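Doucette Kitchen Forum > Counters and Sinks > Sealing limestone before or after the sink cutout?

tevutton_19
Fabricator wants to seal the slabs in the shop, then cut the sink opening on site. Stone is honed limestone, 30 mm. My reading is that the cut edge then goes in bare. Is that normal practice or is he saving himself a trip?

R. Dwivedi
Not normal where I work. The cutout edge is the most exposed part of the counter. Honed limestone takes up water at the edge faster than at the face, and an undermount leaves that edge open for good. Cut first, let it dry out, then seal face and edge together.

hobnail41
Disagree. Shop sealing gives you an even coat on a flat, clean slab. Sealing in place means dust and caulk smears. The edge can be done by hand after the cut with a small brush. Two coats, wipe off at ten minutes.

R. Dwivedi
Wet cutting leaves slurry in the pores, and a brush coat the same afternoon sits on top of it. If he is willing to come back after three days, fine. Most are not.
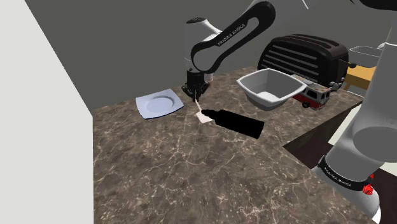

The other point is the faucet holes. Same problem, smaller diameter, and they get skipped more often than the sink edge. Ask for both in writing.

tevutton_19
Quote says "sealed, 1403 total" and nothing else. No product named, no number of coats.

hobnail41
Then get the product name. A solvent-based penetrating sealer and a water-based one have different recoat times, and mixing them on one slab can leave a visible line at the edge. I will grant the drying time. I still would not skip the shop coat.

Brototberg
Did mine in November with no shop coat, cut on site, sealed after four days. Sanded the edge to 120 first. No dark band at the sink so far, but I also wipe it down every night, so take that as one data point.

tevutton_19
He agreed to a second visit for the edge and the faucet holes. Still waiting on the product name.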